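Search this site
Search Go

Workshop notebook - costume and props, Clillow Playhouse

2nd April

Prumidine build, sword belts and the rest. Writing this up fast before the glue goes off.

Belts first. The new hangers sit too low. With the actor standing it's fine, but on the stairs the scabbard tip catches the riser at every step and he ends up holding it out sideways like a dog lead. Moved the back strap up two holes. Better. Still clacks on the turn at the landing, so the tip gets a felt cap tonight. Do the same for the other swords or they won't match when the guards line up in act two.

Blades: went over all of them with the file, burrs on most of the edges after the last fight call. One has a hairline by the tang. Taped red, put in the locked drawer, DO NOT put it back on the rack. Fight call can run one short till the replacement comes from Manalastas.
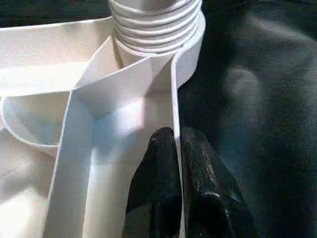
Cloaks. The wool blend is too heavy wet and we do have the rain effect now, so that matters. Tried the lighter stuff on the stand with a spray bottle, hangs nicely, dries in under an hour by the heater. Color goes a bit green under the blue wash though. Need to see it from the house with the real rig, not from four feet away in here. Asked lighting for ten minutes before the next tech.

Collars still itchy, apparently. Cotton tape along the inside edge, hand stitched, no glue (the glue is what was itching). Did one, took forever. Somebody faster than me should do the rest.

Money, while I remember. Spent so far on the whole build 1254, of which 812 was leather and buckles. Did not expect the buckles to be that bad. Tomia will take back unopened bags if they go this month, so please stop opening new bags when there's a half full one in the bin!!

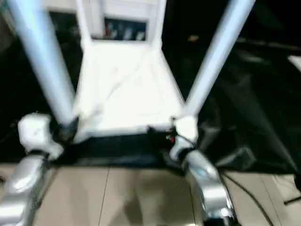
Trick letter. The seal has to break loud enough to hear in the back row and it doesnt. Candle wax just bends. Sealing wax cracks but leaves crumbs all over the Cardinal's desk and then they skid on them in the duel. Next try is a plaster disc over a thin wax base. Cast a tray and left it on the top shelf. Leave alone till tomorrow, they look set and they are not.

We need roughly 31 seals to get through the run plus rehearsals. More if he keeps practicing on the good ones.

Balcony rail - carpentry says it's screwed down, I leaned on it and it moved. Not our department but wrote it on the board anyway. No one swings off it until it's been looked at. 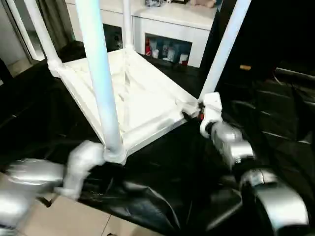
Stage management wrote back on the rail: second bracket was never fitted, going in before the evening call, and could we please not hang cloaks on it to dry either. Fair. Moved the cloaks to the rack by the sink.

Boots. Two pairs need new rubber on the soles, same problem as last show, the painted floor is like ice once the haze settles. Thin rubber, black, roughed up first or it peels. Contact cement both sides, wait till its tacky, then hammer. Last time I didn't wait and we had a sole flapping through the whole tavern scene.

Milady's quick change: timed at 2 minutes with the hooks, way over. Swapped the hooks for big snaps under a false row of buttons. Haven't timed it yet. The placket gapes a little at the waist, might want one hook back there after all. 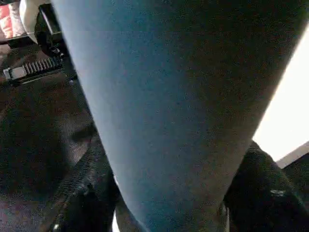

Wardrobe would keep the hook and lose the top snap, which she can't reach with the wig on anyway. OK, will try it that way at the next fitting and write the time in here.

Still open:
- felt caps for scabbards
- collar tape
- plaster seals, test from back row
- cloak color under the blue
- ring Manalastas about the blade
- return buckles to Tomia
- hat plumes, two are shedding badly, steam and re-wire or just buy

Touring crates get picked up in June so anything we build from now on has to fit the long crate. Measured the tavern sign, doesn't fit. Hinge it in the middle maybe.

Out of black thread again.

Recent entries
Fake bread that survives a matinee
Dyeing tights, second attempt
Goblets - weighting the bases
Where the big scissors live

This site uses cookies to remember your settings. Accept Manage preferences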